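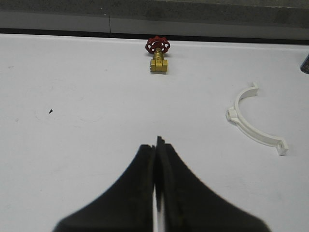
Zbigniew Nowicki said he would hire a machine tomorrow if it could put the small parts back in the right bins at closing time, and that so far he has not met one.

PLESOW, 5/28/22 — Kalleo today released the results of its small-parts trial, which asked how much of the routine work in a hardware store or home workshop a robot arm can take over. The work was ordinary: pick up a valve, a pipe clamp or a breaker from a table and put it where it belongs.

The arm made 1000 attempts, and 910 ended with the right part in the right bin. Kalleo began the trial in January. Flat plastic parts gave the most trouble, and most of the failed attempts involved clamps.

"Sorting is close to useful," said Oliwia Wysocka of Kalleo. "Tidying a kitchen drawer or a crowded workbench is a harder job, and we are not selling anything for that yet."

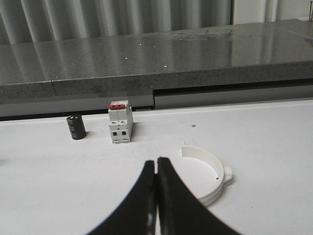 Can a store hand the job over to a robot now? Only in part — a person still has to check the bins and deal with the parts the arm leaves behind.

Kalleo will run a second trial at the Prarside store in Plesow, using 241 kinds of plumbing and electrical parts from regular stock. Store staff will do the same work by hand for comparison, and both sets of times will be published. Household chores such as loading a dishwasher and folding towels are not part of the plan.

Stores that want to suggest parts for the second trial can write to Kalleo at its Plesow office.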